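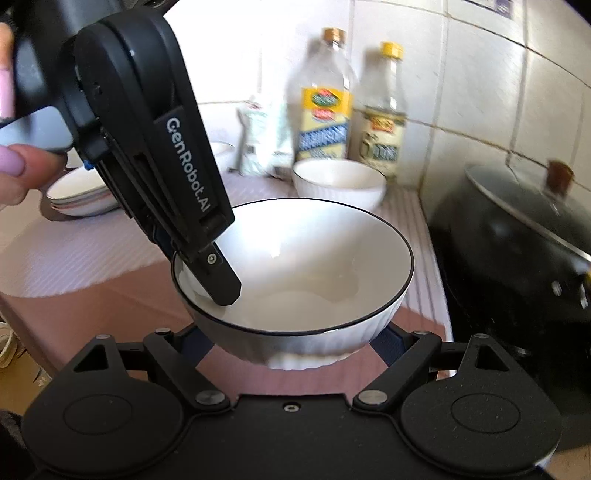 Crockery in the Mestport tea kitchen is being moved to a single white service from 22nd January. The mixed stock that had built up in the cupboards over several years will be withdrawn at the same time and taken to the Pemel site, where the canteen can use it. The new serving bowl has a glossy white interior, a thin black line at the rim and fine vertical grooves on the lower outer wall, and it is the piece most people will handle first. The grooves hold tea and sauce if a bowl is left standing, so the outside needs a brush as well as the inside. A cloth will pass over the top of them and leave the residue in place.

The change follows a stock check by Evdokia Sfakianakis, which found 109 pieces in the cupboards with no two shelves matching. Stacks made up of different diameters were unstable, and the lower shelf could not be closed when the large bowls were put away upside down. Chipped pieces have already been taken out and thrown away. Anything brought in from home should be collected before the changeover. The box for unclaimed items is under the worktop, next to the recycling.

Storage is by size. Large bowls go on the lower shelf, right way up, no more than 6 to a stack. Small bowls go on the middle shelf. Plates go in the rack to the left of the sink and are not to be stored flat under bowls, as the foot of a bowl will mark the glaze of the plate below it over time. Cutlery stays where it is. Thaís Paiva has put labels on the shelf edges, and these should be left in place even where the contents seem obvious.
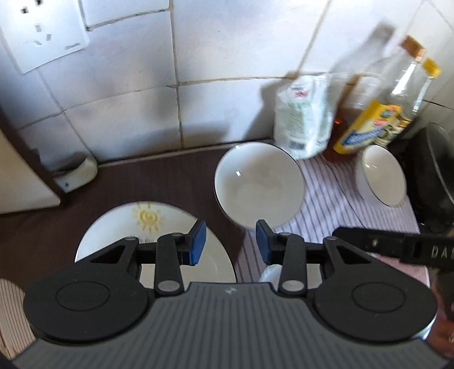
For shared lunches the table is set out on one side only, so that the other side can be used for serving. A cloth goes down first under the small bowls. Large bowls may stand partly on the cloth if space is short, provided they sit level and do not rock. Serving spoons are laid beside the bowl and not left in it, because a long handle will tip a light bowl once the contents are low. Hot dishes go on the cork mats in the second drawer. The tabletop finish is not rated for direct heat, and the repair to the last ring mark came out of the kitchen budget.

Cloths are washed at 60 degrees and hung flat. Those with a heavy fold line should be pressed before use, as a glass set down on a ridge will not stand properly. Omid Bahgeri's name appeared on the old laundry rota in error; the correct contact is Ehsan Farahani, extension 23.

The Dumel dishwasher remains on the short programme during the day and the long programme overnight. Large bowls go in the bottom rack, angled towards the centre, with a gap between each. Placed flat they block the spray arm and the upper rack comes out unwashed. Rinse aid is topped up by whoever empties the machine in the morning. The Kiani water filter is due for replacement this month and the tap will be out of use for part of a morning while this is done.

Breakages should be written on the sheet inside the cupboard door, with the size of the piece. Replacements are ordered by the box, so single items will not be bought in between orders. Questions about storage or the changeover go to Marites Saludo.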